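Robot on the packing bench - what happens to the rest of us?

Posted in: Work and workplace

We're getting an arm at Cliken, small parts packing. Management say no jobs going, just "changed duties". There's 5 of us on the bench and we do 2,000 bags on a good shift. Anyone been through it? What did you end up doing all day? Bit worried tbh. Not great with computers.

truder69

Nothing changes, they buy them and then they sit there. Ask your union.

Ullov_nights
Member since June - 3,000 points

Went through this at my place. Sorry, rushing, on my break.

First few weeks were worse. Arm kept stopping, we did our own work plus sorting out its mess. Then it settled. I do less lifting now, more checking, and my wrists are better for it.
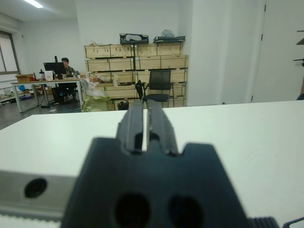 Posted by Ullov_nights, January 2023

One of us is at a desk with a monitor now instead of standing at a bench all shift. Some like that, some hate it - it's quieter and you don't talk as much. Big white table in front of the gripper, keep yours clear, ours picks up anything left lying about.

Things to ask for now, in writting: training in paid hours, who is allowed to stop it, and wether your grade stays the same. We forgot the last one. Took ages to get sorted.

shenoy

Agree about the grade. Also ask who covers when it's down.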